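PRINDURA, April 23, 2022 – Offshore operator Beltska has approved the second phase of its Kuroda gas field, adding 4 production wells to the 8 already tied back to the central platform.

The company said the new wells would be drilled in 178 metres of water, on the northern flank of the field, where appraisal work finished last year. Drilling is scheduled to begin in June, once the rig completes its current program further south.

Gas from the second phase will travel to shore through the existing 127-kilometre export pipeline. Beltska said the line had enough spare capacity to take the extra volume without new compression equipment at the landfall station.

The subsea contract has gone to Restorix, which will supply the wellheads, control umbilicals and connecting flowlines. Fabrication will be split between the contractor's own yard and a smaller workshop at Prindura harbour. Neither company gave a value for the award.

Output from the first phase has begun to decline as reservoir pressure falls, and the operator said the additional wells were intended to hold production at its present level. It did not give a forecast for the field's remaining life.

An environmental plan covering the drilling program was accepted by the regulator earlier this year. Fishing operators had asked for a smaller exclusion zone around the rig, and the approved plan shortens the period during which the full zone applies.

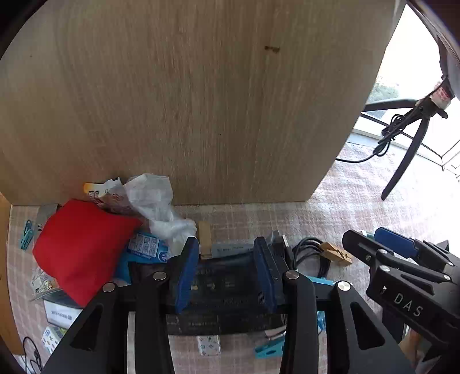
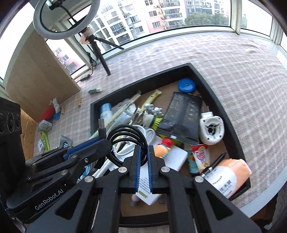

Beltska said supply vessels would continue to run from Prindura, with an additional berth leased for the length of the campaign. Notices to mariners will be issued before the rig is moved onto location.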